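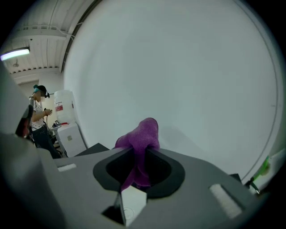 ## Costley washing notes — what's in here

Plain text + one spreadsheet. Notes on getting stains out of household cloths, collected by hand, mostly from Costley and Urio. Last tidied Apr 15, 2019.

- `stains.csv` — 209 rows, one per stain
- `notes/` — longer write-ups, uneven, sorry
- `old/` — the Virner lists. Don't merge these, column names are differnt

### Columns

- `cloth` — cotton, linen, microfiber, other
- `stain` — free text. Tea and coffee kept seperate
- `temp` — wash temperature in C. Mostly 40
- `soak_hrs` — blank means no soak, NOT unknown
- `result` — gone / faded / no change

### Known problems

- January rows used a different powder (Gulmont, the old box). Results look better than they should
- 7 rows have no result. Left in
- "Grease" covers everything from butter to bike chain. Needs splitting
- Colour run only noted from halfway down the file, so a blank there tells you nothing
- Vinegar and bicarb used together in a few rows — these cancel out, ignore them

### Hand washing

Cool water, small amount of soap, press and don't wring. Rinse twice. Fabric softener ruins microfiber so leave it out. Dry flat if there's room. 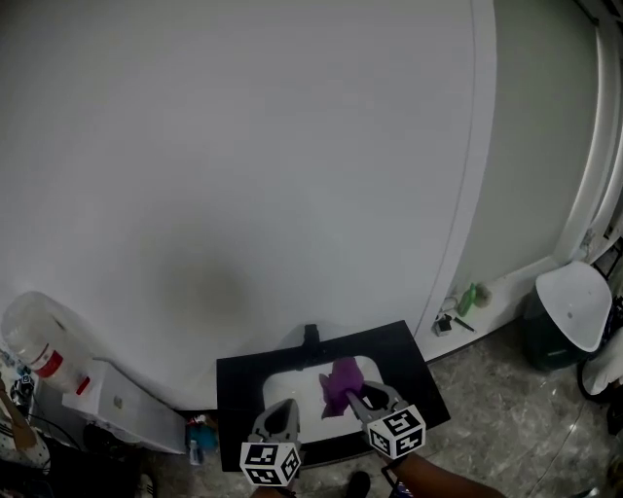 *Purple cloth in the basin.*

### Using it

Copy what you like, say where you got it. Version 2 will have wool, if the wool notes ever get typed up. Corrections welcome — one stain per message please.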